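Recording zip demonstrations with two hand-held grippers

In this guide I explain how we collect examples of zip handling for the Brultel project. You need two hand-held grippers, one piece of mesh fabric with a zip, and a table with even light.

Before you start

Wipe both camera lenses. Open and close each gripper fully 2 times, so that the width reading has a clear minimum and maximum. If one reading jumps, restart the tracking and do it again.

Recording one example

1. Lay the fabric down with the zip running diagonally. Change the angle a little for every new example.
2. Press record and keep both grippers still until you hear the tone.
3. Bring one gripper to the end of the seam and hold the fabric there. It must not pull yet.
4. Bring the other gripper to the seam with its fingers almost closed, then open them only as much as you need. A wide opening takes too much mesh.
5. Move slowly along the zip. When you lose the grip, don't stop the recording. Go back and grip again, the model should also see how a mistake is repaired.
6. Release, move both grippers away and stop.

A good example takes 12 seconds or less. After 9 examples take a short rest, because tired hands make shaky paths. Our set from May has 428 examples, and the ones I had to delete were mostly from the end of long sessions.

White mesh is difficult for tracking when it is the only thing the camera sees. Keep something dark in view as well.
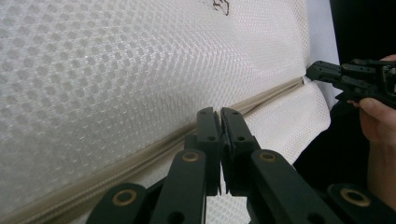
Text and photo: T. Sevevberg

Last updated Aug 13, 2025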